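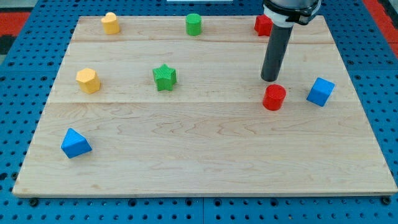 Chapter 6
Shape Blocks and the Work Board

Before you read

Find a few small blocks and put them on a table. A child's set will do, or a tin, a box of tea and a candle stub if that is what you have in the kitchen. Pick one up and say out loud what shape it is. Most adults will look at a cylinder and say "circle", and at a cube and say "square". Make a note of what you said. You will come back to it in Section 6.2.

Introduction

Chapter 5 dealt with large floor blocks and the building that children do with them. This chapter is about a smaller kind of material: the coloured shape block, used at a table or on a board. Shape blocks are found in almost every preschool room and in a good many homes. They are sold in tubs, handed down from older cousins, and picked up at op shops with half the set missing. They are also one of the most poorly used materials in the cupboard. In many centres they come out for ten minutes of colour sorting and go back in the tub.

The colour sorting is worth doing, but a shape block is a solid object. It has faces and most kinds have edges. It has a height, it stands or tips over, and it looks different from the side than it does from the top. A child who handles solids often, and hears them talked about in ordinary language, has a head start when the same solids turn up in the school mathematics program.

The material in this chapter was trialled at Casside, a long day care centre with a mixed room of three- to five-year-olds, and at the Latedbridge community preschool. Notes by the two room leaders, Morfudd Skyrme and Najwa Hourani, are quoted throughout. Children's names have been left out.

By the end of the chapter you should be able to:

name the common solids in a set of shape blocks and tell a solid from the shape of its face
set up a board so that a child can work on it without losing blocks to the floor
plan a short sequence of placing, sorting and matching activities
record what a child does in a form another educator can use

Key terms

Solid: an object with length, width and height. Cubes and cylinders are solids.

Face: a flat surface of a solid. A cube has faces that are all squares of the same size.

Prism: a solid with two matching ends and the same cross-section all the way between them. A heart-shaped block with a flat top and a flat base is a prism, though few school texts show it as one.

Cylinder: a solid with two circular ends and one curved surface.

Footprint: the area a block covers on the surface it stands on. This isn't a formal mathematical term, but children take to it quickly and we use it all through the chapter.

Work board: a flat board that marks out one child's working area.

6.1 The work board

A work board is a plain flat board laid on a table or other firm surface. Its job is to show where the activity is. Children working side by side at a bare table drift into each other's space, and the blocks drift with them. With a board each, most disputes over who had the green one are settled by looking at which board it is on.

Maple is a good timber for the purpose. It is hard, it has a close grain and it is pale, so coloured blocks show up well against it. Wide boards are commonly made by edge-joining narrower planks, and the seams between them stay visible as thin lines. Check the seams with a fingertip before you buy. A well-made join can be seen but hardly felt. If there is a step between one plank and the next, a small block will rock on it, and a child who is trying to stand a block upright will blame herself.

The seams have a use as well. At Latedbridge the children began calling the areas between the lines "streets". Najwa Hourani's notes read:

"Put the heart in the top street. Put the cube in the same street as the heart. They followed this straight away, and I had been struggling for weeks to get 'row' across. I have stopped saying row."

You can work with whatever lines your board already has. Don't draw extra ones at first. A board covered in marks turns every activity into filling in a grid.

The board must not slide. On a smooth laminate table, a piece of non-slip matting underneath is enough. On a workbench or pegboard the board can be fixed down at the corners, provided that the fixings are low and have no sharp edges. Test it by leaning on one side with your forearm, as a child will.

Finish matters less than people think. Oil or a water-based varnish are both suitable if they are rated safe for toys. Avoid a high gloss. Under ceiling lights it throws a glare that hides the grain and makes pale yellow blocks hard to see.

6.2 What is in the set

Sets vary. The cube and the cylinder are found in nearly all of them. Triangular and rectangular prisms are common. Many sets also include what suppliers call novelty shapes, and the heart and the star are the usual ones.

Go back to the note you made before reading. If you said "circle" for a cylinder, you named its end face. It is the commonest error in the adult talk recorded at both centres, and it is easy to see how it comes about: a short cylinder standing on its base, looked at from above, shows the eye mostly a circle. Children look from lower down. At a table, a four-year-old's eyes may be nearly level with the blocks, and what she sees is more of the curved side and less of the top.

You don't need to correct a child who says "circle". Say something that has both words in it. "Yes, it has a circle on top. It's a cylinder." Khalil Hourani, a relief educator at Latedbridge, found that when he ran a finger around the top for "circle" and around the side for "cylinder", children copied the gesture before they used the word.

Novelty shapes are sometimes left out of mathematics activities on the grounds that they aren't proper solids. We disagree. A heart-shaped block has a top and a base that match, and straight sides running between them. It behaves in the same way as any other prism. It stands up on its base and is awkward on its side. It also has a point, and a dip opposite the point, and this makes it the best block in the set for talking about which way something is facing. Turn a plain cylinder on its base and it looks just as it did before. Turn a heart and the whole table can tell.

Look also at the sides. Some blocks are smooth all over and some have a ribbed or textured side surface. Texture gives a better grip to small or damp hands and gives you another property to sort by. Amr Abdelaziz, who makes toys under the Haddad name and supplied one of the trial sets, cuts the ribs shallow so that they can be cleaned with a nailbrush. His full set weighs 713 grams, light enough for a three-year-old to carry to the table in a calico bag.

6.3 Placing

Placing comes before sorting. Give the child a few blocks and the board, and wait. Some children line the blocks up. Some spread them over the whole board with space around each one, and others push them into a clump at the near edge. All of these are worth recording.

After a few minutes, introduce position words one at a time. Start with "near" and "far", which depend on where the child is sitting and can be shown with an open hand. "Left" and "right" can wait. "Behind" is harder than it looks. A block is behind another only from a certain side of the table, and two children facing each other will give opposite answers, each correct. Let them swap chairs.

Activity 6.1: Near street, far street

You need: one work board, a cube, a cylinder and a heart.

Sit beside the child, facing the same way.
Stand the cube in the part of the board furthest from you both. Say, "The cube is far."
Ask the child to put the cylinder near.
Hand over the heart and ask where it should go. Accept any place.
Say where it is, using one position word.
Let the child give you an instruction in return.

Morfudd Skyrme's note on this activity, dated Tue 4 May, is worth quoting in full:

"M. wanted the heart far away but facing him. He walked around the table to check. Then he came back and turned it, and went around again. He did this until morning tea. I never got to the last step and I don't mind."

Blocks left out on a board between sessions often start the next one. Both centres took to leaving a board set up overnight with a few blocks on it, well spaced. Children arriving in the morning tended to go to it and change one thing.

Check your understanding

Write a sentence you could say to a child that uses both "square" and "cube".
Explain why a heart-shaped block can be called a prism.
Two children sit on opposite sides of a board. One says the red block is behind the green one and the other says it is in front. Plan what you would do next.
Run a hand over a board in your own setting. Note any seams and whether a small block stands steadily across them.

Section 6.4 moves on to sorting, starting with sets in which colour and shape do not agree.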